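**Pinch force rules for woven goods**

**henrike_rothe** — April 24, 2019 is wrong on the draft header, ignore it. I need comments on section 4. It says to start every woven item with the fingers fully open and close on the rim only.
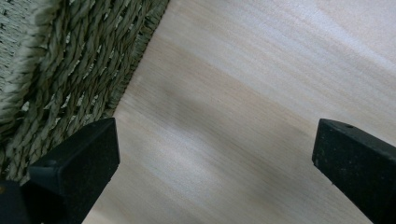 Walum wants the same rule for hand-held grippers and for arms. I'd keep it to one page.

**bgebru** — Rim only is too strict. At Skusstead we ran over 75 side grabs on baskets and logged 13 snagged fibers. I can live with that.

**henrike_rothe** — A snag is still a fail under section 2.

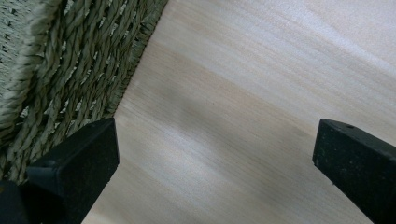 **Gangadharan** — Then section 2 needs a size limit. One loose fiber and a torn cord shouldn't get the same mark.

**bgebru** — Agreed on that. Still against rim only.

**henrike_rothe** — Fine, I'll add a limit.
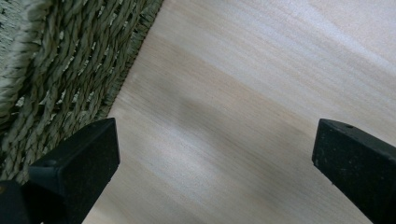
Finger checks stay in either way. Wipe both faces and feel for burrs before each run. The dusty-looking surface on the right finger would mean a wipe under my wording — bgebru, you'd skip it?

**bgebru** — Once a shift is enough.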